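Huria Completes Comparative Trial of Robot Grippers and Wrist Cameras

Results to inform selection of standard equipment for mixed-part handling cells

8 June 2019

Huria, the applied automation laboratory, announced today that it has completed a comparative trial of robot grippers intended for the handling of light, irregular plastic parts. The trial set a linkage-driven two-finger gripper supplied by Amach against a parallel-jaw gripper supplied by Troncoso. Both were fitted with the same wrist camera and run from the same controller, and both were given the same set of parts.

The laboratory completed 2000 recorded grasp attempts between the opening of the trial in April and the close of testing. The work was carried out under the Grokelel program, through which Huria evaluates commercially available equipment on behalf of small and mid-sized manufacturers.

"Our members ask us a plain question, and it deserves a plain answer," said Jolene Tuhiwai, director of the Grokelel program. "They want to know which gripper will pick up the parts they make, at the speed they need, without marking them. A data sheet gives stroke and force. It says very little about a hollow shell with sloping sides."

Test Parts and Method

The part set was made up of 14 shapes, chosen by the laboratory after a review of items submitted by program members. It included flat-sided blocks, round caps, thin-walled covers and hollow molded shells. Parts with angled faces were given particular weight in the schedule, as they had accounted for most of the handling faults reported by members in the previous round.

Each part was presented to the gripper in fixed starting positions and then in positions selected at random by the controller. An attempt was recorded as successful when the part was lifted clear, carried to the inspection position and held there for seven seconds with no visible change in its angle. Closing force was set once for each part and left unchanged between the two grippers.

Images from the wrist camera were stored for every attempt. Reviewers used them to judge where the fingers had met the part, whether the part had turned during closing and how much of its surface remained in view. The two hollow-shell series were reviewed twice, by separate members of staff, and differences between the two readings were settled by a third.

The linkage-driven gripper carries its fingers on black arms joined by silver pivot pins. In the peaked-shell series, finger placement was judged at the side of the white shell.

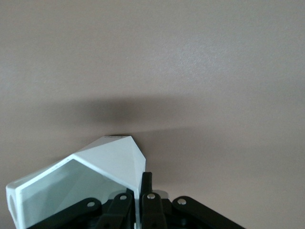 Principal Findings

The linkage-driven gripper recorded the higher success rate on hollow and faceted parts. Of the 236 attempts in which a part was dropped or failed to lift, the larger share occurred with the parallel-jaw gripper, chiefly where one jaw met a sloping face and the other an upright wall. On flat-sided blocks no meaningful difference was found between the two units.

The parallel-jaw gripper was the faster of the two. It opened and closed in less time on every part in the set, and it returned to the same jaw position more consistently over long runs. The laboratory considers it the stronger choice for cells that handle one regular part in high volume.

Camera performance differed as well, although the camera itself did not. The arms of the linkage-driven gripper take up more of the lower part of the camera's view, and reviewers reported that the contact point was at times hidden behind them. With the parallel-jaw gripper the contact point was easier to see, but tall parts were more likely to block the view of the work area.

White parts against pale backgrounds presented a further difficulty. The controller's edge-finding routine was less reliable where the part and the wall behind it were close in tone, and soft shadows were on occasion read as part edges. A revised exposure setting, introduced partway through the trial, reduced the number of such errors. Attempts made before and after the change are reported separately in the full results.

"Neither supplier should be surprised by what we found," said Prys Probert, senior test engineer at Huria. "The two grippers were designed with different work in mind, and the results reflect that. What we can now offer members is a record, part by part, of where each one does well and where it needs help from the fixture or the camera."

Mr. Probert added that surface marking had been light in both cases. Replacement finger pads of a softer grade were tried on the thin-walled covers and will be studied further.

Next Stage of the Program

Huria will extend the trial to a second controller later in the year, using the same part set and the same method of scoring. The laboratory also intends to test an alternative camera mount, set higher and farther to one side of the wrist, which is expected to give a clearer view of the fingers at the moment of contact.

Members who wish to submit parts for the next round are asked to provide at least seven identical samples of each, together with a drawing and a note of any surface that must not be touched. Parts heavier than the rated load of either gripper cannot be accepted.

The full results, including the success rate for each part and a selection of wrist-camera images, are available to program members on request. A shorter summary will be supplied to other manufacturers and to technical colleges.

About Huria

Huria is an independent laboratory for applied automation. It tests robot arms, grippers, cameras and controllers under working conditions and publishes its findings for the benefit of manufacturers. Amach and Troncoso supplied equipment on loan for the trial and had no part in the scoring of results.

Media inquiries should be addressed to the Grokelel program office at Huria, for the attention of Jolene Tuhiwai.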